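Joaquín Pereyra
Thread on the new piece, as a few people asked how it is going. Short version: it is written, it is too long, and the parts go out this month.

Joaquín Pereyra
It's called Drinach. String trio, bass clarinet and two tape players. The commission came from the Stasten series, who wanted something for a hall with a long echo and no stage. The players stand in the corners and the audience sits wherever it likes.

Joaquín Pereyra
First problem was the echo. I went to Stasten in November with a clarinet and a recorder and played single notes for an afternoon. Low notes hang in there so long that you can play a second one and get a chord with yourself. High notes go almost at once.

Joaquín Pereyra
So the slow music is all low and the fast music is all high. It sounds obvious when I write it down. I had drafted it the other way up and had to throw out most of the second section.

Joaquín Pereyra
The score is 881 bars. That number scares people, but many of the bars are one held note. The whole thing runs around 17 minutes at the tempo I marked. In the read-through we were slower than that, and I preferred it slower. I've changed the marking.

Joaquín Pereyra
The tapes. Each one has the same recording of the trio, made in a dry room, with the speed drifting a little. Both start together, and by the middle of the piece they are far enough apart that you hear two groups. The live players follow whichever tape is nearer to them.

Joaquín Pereyra
We tried it with laptops first. It worked, and the drift was much easier to control. I went back to tape anyway – the players said they listened harder when they couldn't be sure where it would be.

Joaquín Pereyra
There are nine cues where everyone has to land together. No conductor. The viola gives all of them, with the bow, and that only works if the other three can see her. In a hall with pillars this takes some thought. We'll mark the floor on the morning of the concert.

Joaquín Pereyra
Money, as students ask me about this. The fee was 3,000, and copying the parts and renting the tape machines came out of it. I teach the rest of the week. I'd take the same deal again, but read what your contract says about equipment before you sign.

Joaquín Pereyra
Palma gets the second performance, in a much smaller and drier room. I'm writing a different ending for it. The Stasten ending is a long silence with the echo in it, and in Palma that would just be a long silence.

Joaquín Pereyra
Bratby are printing the score. It will be on large sheets, because the tape timings run under every line and at normal size you can't read them from a stand. Study copies come later, smaller and without the timings.

Joaquín Pereyra
Rehearsals start again next week, evenings at seven. I still owe the cellist a better page turn near the end of the third section. If you play cello and have opinions about turning during harmonics, write to me.

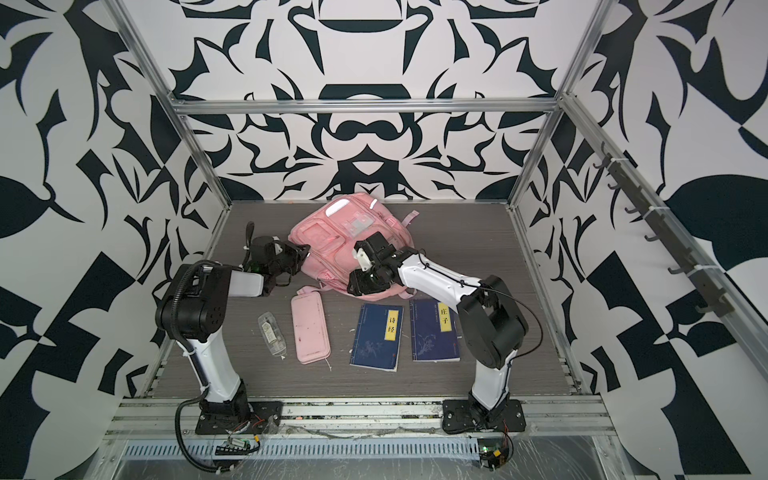
Black-and-white walls in both of these. 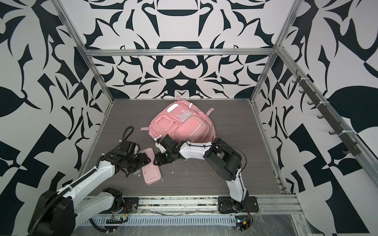 Minttu Heinonen
On the page turn: could you give the held note before it to the viola? She's already on the same pitch two bars earlier, at least in the draft you sent round, and then the cello has a full bar free. I'd also ask for the tape timings to stay in the study copies. I learned the last piece from the study copy and had to pencil every one of them in by hand.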